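Hot bedroom in December, AC or fan?

ukia_917
Our bedroom is stuffy even in December. Does anyone run the AC on fan only overnight? My sister swears it dries her throat out.

Lanz
Fan only, all night, every night. Costs me next to nothing!

sasel4
Disagree with Lanz. Mine just pushes stale air around (and it rattles). Open a window at 4 in the morning and you'll sleep like a baby.

Lanz
With trucks going by? No thanks lol

zasmont370
Clean the filters first, ukia. I paid over 500 for a new unit before I figured that out. Where's yours mounted?

ukia_917
Up high on the same wall as the TV. Bed stuff and then the wall:

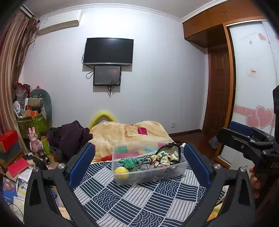
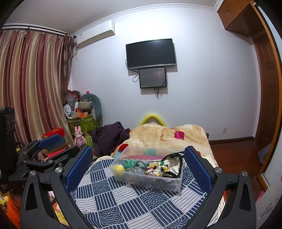
sasel4
Still voting window. Which way does the room face?

ukia_917
West, so it bakes all afternoon. Filters tonight, then I'll try the window.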